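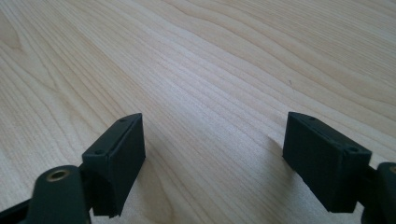

Page last changed: 26/04/2018

How do you teach a robot to pick something up? You show it! Let's meet Zitino, a robot helper that learns by copying people.

Look at the two dark fingers over the table. They belong to a gripper, a kind of robot hand, and they are wide open with nothing between them. A gripper like this can be held by a person. You move it to a toy brick, squeeze the fingers shut, lift, and let go somewhere else - and a camera on the gripper records the whole trip from the hand's point of view.

Can you spot the gold-coloured ring on the left? It sits in the rounded top of one of the arms that join on to the fingers.

Hala Slaoui teaches Zitino to put bricks in a cup. One go isn't enough, so she does it again and again, starting with the brick in a new spot each time. Last February she did it 543 times, and it took her almost 3 weeks! The computer goes through all those recordings and looks for what they share, like slowing down just before the fingers close.

There's another way to do it too, called remote control. You sit in a chair and move a handle, and the robot arm across the room moves with you. It feels a bit like a video game, only the brick is real and it can roll under the cupboard (Hala has lost a few that way).

Try it at home! Make your finger and thumb into a gripper, shut your eyes, and ask a friend to guide your hand to a rubber. Then try it again on your own - how much did you remember?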